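Small Household Tips for the First Weeks Sober

By Beril Gezer, April 2023

When my brother came back to our place on Grustberg Street after his stay in treatment, I had cleaned everything except the things that mattered. So these are the little kitchen and house habits that helped us, and I hope one or two will help you too.

Start with the cupboards, and do it before your person gets home. Bottles are the easy part -- check the vanilla extract, the cooking wine, the mouthwash and the old cough syrup as well. Many pharmacies will take back leftover medicine, so ask at the counter.

Give the evening drink a replacement, with its own cup and its own spot on the counter. We made ginger tea by the pot: 700 ml of water, a thumb of fresh ginger, 20 minutes on low, then honey if you like it (we like it a lot!).

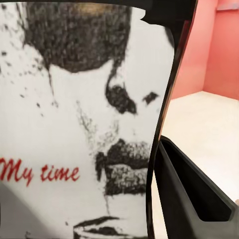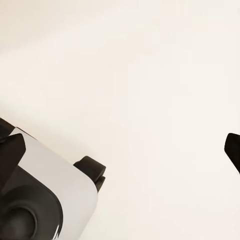 The mug in the first picture has a face printed on it in black and white.

Keep food where it can be seen. Hunger and a bad mood feel very much alike in those early weeks, and a bowl of boiled eggs or cut fruit at the front of the fridge saved us more than one argument. Sweet cravings are common, so we kept dates and dark chocolate around and didn't fuss over it.

We also dimmed the lamps at 9 every night and left phones charging in the hall. Sleep came back slowly -- it was February before he slept right through -- but the routine was a comfort to all of us.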